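### 4.2 Wrist-view recordings

All recordings were made with the Presby hand. A small camera at the wrist looks along the fingers, so the hand itself covers a good part of every image. We did not crop or mask it. The Mota policy takes the full image at 10 Hz together with the joint angles.

Recording ran through May and gave 3,528 clips. Jarlath Kavanagh went through them by hand and removed 278 in which the joint log had gaps. Clips where the hand was idle or away from the table were kept, and they carry the label "no target." Figure 3 shows the kind of view the policy has to deal with: the fingers point down toward striped carpet, and the tabletop and the perforated white crate take up only a small area at the bottom.
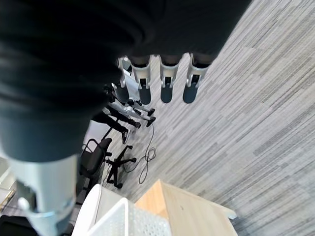
### 4.3 Effect of background clutter

Figure 3. Wrist view with the fingers over the floor. Chair, cable and the legs of a second humanoid are in view.

We trained Mota twice, once on the full set and once without the "no target" clips. Both versions were run on the nine Trikik tasks with the same starting poses. The version trained without those clips often closed the fingers on nothing when the table left the view. The full version mostly held still until the table came back. Scores for each task are listed in the appendix, next to those of the Trultau baseline.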